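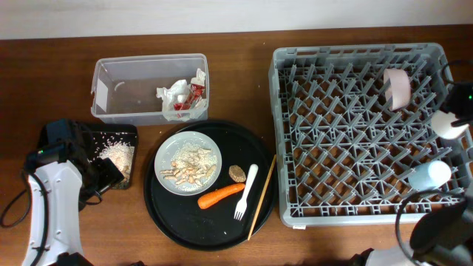
Flallitz, 2018-08-26

My grandmother cleared a table the way other people play the piano. The cups went first, then whatever was left on the plates got scraped together, and only after that did anything go near the sink. I thought of her often this summer, because I have been spending my afternoons with a method called Dokmont, which is supposed to teach a pair of robot arms to clear up after lunch, and I have come to hold a fairly strong opinion about it.

The opinion is that we grade this sort of work badly. Most papers on tidying give you one number at the end. Did the table get cleared, yes or no? Ours would have too, if Tae-yang Ban had not sat down in July and gone back over all 579 of our trials, splitting each one into its separate moves and marking where the trouble began. It took him nine days and a great deal of tea, and I will admit that I grumbled about the time. I was wrong to grumble!

What he found was that the final number hid nearly everything worth knowing. Two runs could both be marked as failures when one had muddled the very first cup and the other had done lovely work right up to the last fork. Under the usual scoring they are the same run. If you were training a new dishwasher in a restaurant you would never talk to them that way, and I don't see why we should talk to our own results that way either.

Take food left on a plate. A cup has a rim and a side, and an arm that knows where the rim is has a decent chance. A heap of rice has no handle anywhere. It spreads, it sticks, it gets under things, and a model that has learned tidy shapes has very little to say about it. Dokmont works from both an overhead view and a close one at the hand, and the close one is where I think the honest information is, even though it is also the messier of the two to work with.
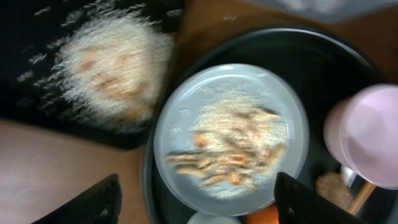 Plate, tray and pink cup from the wrist camera.

Gladys Betancur, who wrote most of the part of Dokmont that decides what to do next, disagrees with me here, and she disagrees well. Her view is that the overhead picture should lead, since order matters more than touch. Get the order right, she says, and the hand can be clumsy and still get by. She points to Zavumier, the older method we compare against, which has a very good grip and no sense at all of what ought to come first. It will go after a fork while three cups stand in its way.

I take the point – I really do – and in our trials the order of moves explained more of the early failures than grip did. But the late failures, the ones a yes-or-no score lumps in with everything else, mostly came down to small things up close. 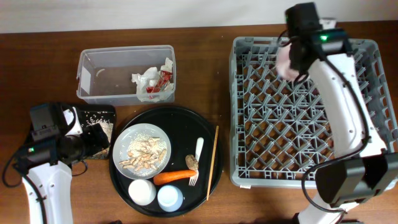
So I would like to see two habits take hold. The first is to report every stage of a task by itself, with the plain count of tries beside it, even when the middle stages look embarrassing. The second is to leave the mess in. There is a great temptation to test on clean plates and call it dinner, and I understand it, because rice is a nuisance and somebody has to sweep it up afterward. Still, a method for clearing tables ought to be tried on tables people might have eaten at.

Some friends who work on Ji, a planner with a much wider reach than ours, tell me that scoring by stages would be too slow for them. Perhaps so. I would happily read about fewer tasks, told more fully, and Tae-yang has offered to share his marking sheet with anyone who wants to try it on their own runs.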